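How to find out whether a machine can clear your table yet
Updated 8th February

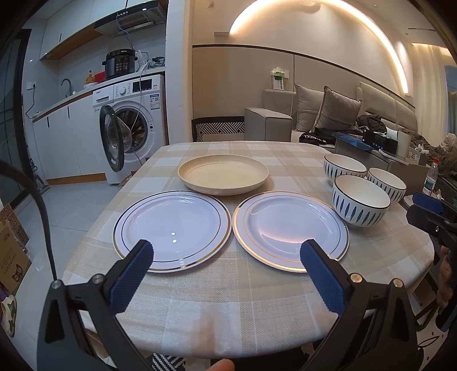 Three plates, three bowls, one checked cloth. The whole exam paper.

Every few months a firm announces that the housework is solved, and every few months I am still doing it. If someone offers you a machine that clears tables (Sosik and Zoltell both have brochures, and the brochures are lovely), you can test it yourself in an evening. You need crockery you could bear to lose and a comfortable chair.

Step 1. Lay a mixed table.
Don't use six matching plates. Put a matt plate next to a couple of glossy ones with metallic rims. Shine muddles a camera, and a gold band under a ceiling light can be read as an edge in the wrong place. Add a few bowls and leave them bunched up, the way people leave them.

Step 2. Put a cloth on it.
Demonstrations love a bare worktop. A cloth slides and ruckles, and a finger trying to get under a plate rim will happily bring the cloth along too. Checks are good, as they give the software more lines to worry about.

Step 3. Ask for one plate.
Say which one. Watch how the gripper comes in. Two fingers closing on a flat plate have very little to hold, so it should either pinch the rim or nudge the plate to the table's edge and take it from there. If it presses down from above and waits, go and put the kettle on.

Step 4. Ask for the bowl at the back.
This is where the Beltrán arm came unstuck in my November tests. It took the nearest bowl every time, with great confidence. A bowl half hidden by another has to be reached round, or the front one moved first, and that takes a bit of planning.

Step 5. Stack.
Small plate on big plate, bowls inside each other. Listen as well as look. Marisol Ocampo, who ran these tests with me, scores by wincing.

Step 6. Write it down.
Note every try, including the ones where you "just helped a little". Helping counts as a fail. Out of 164 tries we had 2 full clears with no hands involved, and Uriel Meléndez disputes one of them.

What to expect
Single plates, slowly, yes. A whole table after supper, with forks and gravy, no. The quote from Sturkness came to 1488 before fitting, and a washing-up bowl is considerably less.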